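**Rimimska cable and finger service kit, reviewed after 235 hours of bedroom duty**

Our two-armed cell at Clerncombe tidies beds, and tidying beds is hard on wiring. The Rimimska kit promises tamer cables and straighter gripper fingers for anyone with a hex key and a free evening. I supplied both, plus some language.

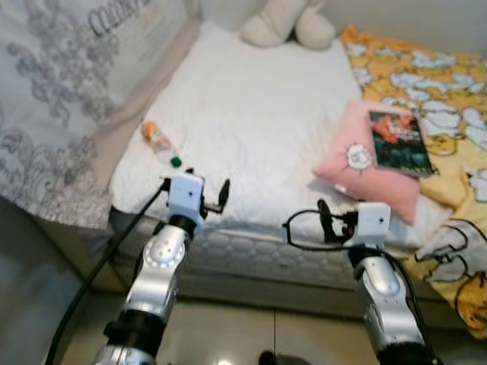
Do you need to re-zero the arms after fitting it? Only if you take the wrist module off; the clips and finger pads go on with everything in place.

The clips are good. They grip the black cable without chewing it, and they come off again when you've put them on backward, which I did – all 5. The finger pads are fiddlier. Mine needed a second go before the fingers closed evenly, and the manual covers this with a drawing of a happy screwdriver.

My standard check is a book on a pink cushion, with a yellow blanket beside it to snag anything that hangs. Loops of thin wire near the gripper are where I look first, and the kit has no clip small enough for them.

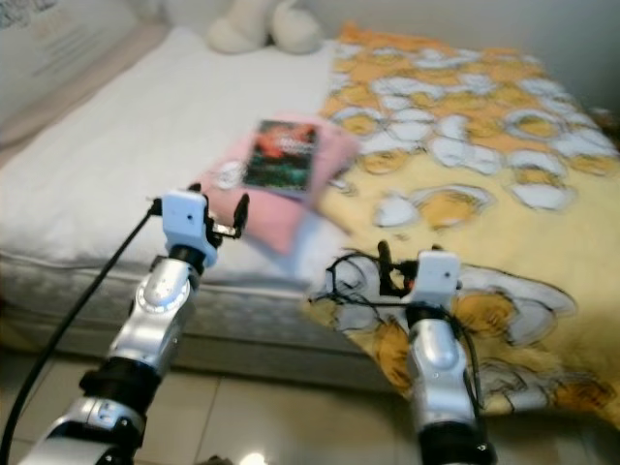
*Flernoda Reviews – by the cell's maintenance tech*

For the thin stuff I went back to hook-and-loop tape, a centre-aisle purchase that outperforms its price. Rimimska rates the pads for 3000 closes. I swapped mine at 2552, being a coward.

Worth buying for the clips. Borrow the screwdriver's optimism for the rest.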